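A morning at the Trarnulent lab in Draltden

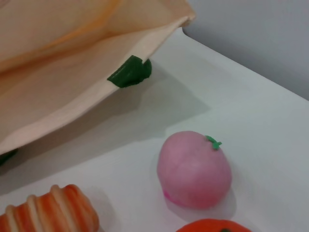
2 min read

Flurina Bühler showed us the table where Kelum, their learning system, gets its examples. Toy food, a paper bag, robot arms. They had 136 good recordings and want 257.
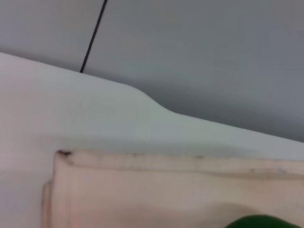
Close view from the gripper side

I asked which part is difficult. The bag, she said - paper folds differently every time. 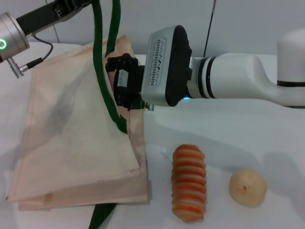
Draltden, April

The gripper holds the bag by its upper edge, and the striped roll stands near. I would gladly visit again.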